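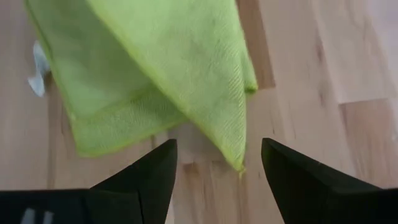

Widad Karam wrote to us that her colleagues at Rutico stopped folding cloths by hand in August, and that the first week was more tiring than the old work, because they stood beside the arm and waited for it to fail. She asked how other teams share the job. We are a small laundry for cleaning companies, and these are the steps we use.

Step 1. Decide who does what before the shift. In our room the arm takes the microfiber cloths and one person takes the mixed pieces. Write it on the board. When it is not written, two people will watch the arm and the mixed pieces will wait.

Step 2. Give the gripper a corner. A cloth that hangs by its middle is hard to fold, but a free corner pointing down between the fingers is easy to close on. Shake each cloth once when you load it.

Step 3. Look for tags and clips. Take away what you can before the cloth goes to the arm. Our old habit was to remove them while folding, and this habit must now move to an earlier place in the day.

Step 4. When a grasp fails, let the arm try 2 times more. After that, press pause, take the cloth out and fold it yourself. Do not put your hand between the fingers while the program is running.

Step 5. Change places every 15 minutes in the first weeks. Watching is a different tiredness from folding, more in the eyes and neck than in the wrists.

Step 6. Write down the stops. Our sheet for the Petside order had 313 cloths and 5 stops, and all the stops were with cloths folded double at loading. Without the sheet we would have blamed the gripper.

About the pay: our folding rate was per piece, and we had to change it to an hourly rate before the arm started. Please agree on this with your people early. We did it late and there were some unhappy conversations at the coffee machine.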